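4. Setting Up the Table

4.1 Clear the table. Mail counts as clutter, even the important mail.

4.2 Spread the cloth so it covers the whole top and hangs over the front edge. Wrinkles are permitted within reason. A cube parked on a wrinkle will lean, and your child will blame the cube.

4.3 Put the basket on the left and the cubes on the right. Left-handed players may swap them.

CAUTION: Do not pull the cloth to bring a cube closer. Everything else comes too.

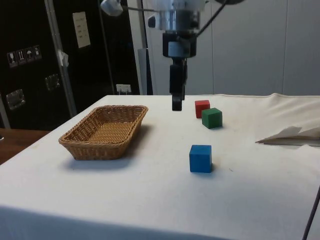

Starting positions matter more than beginners like to admit. For the Narville opening, stagger the cubes from back to front: red at the rear, green next, blue nearest the middle of the table. The basket starts empty and may sit at an angle, as it does with this layout. Players who insist on squaring it to the table edge will find it crooked again by the second round.

4.4 Call a color. The player puts that cube in the basket. Throwing is covered in Section 7, under Breakage.

NOTE: Wipe the cubes with a barely damp cloth. Do not soak them, and do not use the tablecloth.

4.5 When play is over, store the cubes in the basket and shake the cloth outdoors.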